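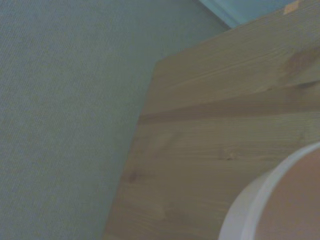
We set the wrist camera's exposure on automatic and spent a whole Friday chasing differences between grippers that came from the camera, one reader of the previous edition wrote to the Ornatia help page. The reader asked that camera setup be moved ahead of gripper mounting. The order of steps has been changed accordingly, and users who followed the earlier edition should repeat their first comparison run.

How to Compare Two Grippers on One Arm

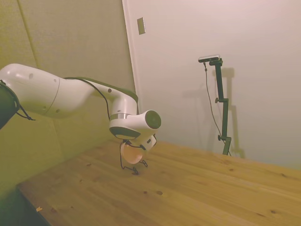
By the Storkisgate Applied Robotics Office
Guides / Bench Methods / Revised October

This guide sets out a procedure for comparing two end units on a single arm, using one wrist camera and one fixed camera on a stand. It applies to light tabletop work. It assumes that the arm has been calibrated and that the operator has completed the bench safety course.

Before you begin

Clear the tabletop of everything that is not part of the trial. Check that the arm cable has enough slack for the full range of wrist motion; a cable that pulls tight near the end of a reach will affect position readings. Save the current controller settings under a new name. The Kadar controller profile is used throughout this guide, but the steps are the same for the Coughlan profile except where noted.

Step 1. Fix the cameras

Lock the joints of the camera stand by hand and mark the position of the base with tape. Turn off automatic exposure and automatic white balance on both cameras. Set the wrist camera exposure to 79 and leave it there for both grippers. If the picture is too dark at that value, add light to the room and do not change the setting.

Step 2. Mount the first gripper

Attach the end unit and route its cable along the arm. Enter the weight of the unit in the controller before enabling motion. With the Coughlan profile, the weight must be entered a second time after restart -- the first entry is not kept.

Step 3. Record a reference view

Move the arm to the reference pose and save one still from the wrist camera. The view should include a fixed feature of the table, such as a knot in the wood, together with part of the test object. This still will be used to check alignment after the grippers are exchanged.

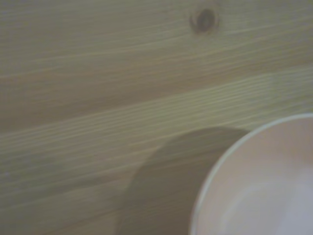 Wrist camera view with the bowl at lower right and a knot near the top edge.

Soft focus is acceptable in a reference still, provided the feature can be located again. Shadows deserve more care. A shadow beside the test object may be read as part of its outline by the detection software, so the lamps must stay in the same place for the entire comparison.

Step 4. Run the trials

Run 100 approaches with the first gripper at low speed. Return the test object to its starting position each time. Log every attempt, including those stopped by the operator, and enter code 801 for any stop caused by the force limit. Do not adjust the approach path partway through a set.

Step 5. Exchange grippers and repeat

Power down the arm, fit the second unit, and enter its weight and length. Return to the reference pose and compare the new view with the saved still. If the table feature has moved, correct the tool length entry before continuing. Then run the same number of approaches.

Step 6. Review the logs

Compare completed grasps, stops, and time per attempt. Where the two results are close, extend each set to 1,000 approaches before recommending a purchase. Keep the fixed camera recordings with the logs -- they are often the only means of telling a missed approach from a dropped object.

Completed logs should be filed under the gripper's inventory number, with the controller profile named on the first line.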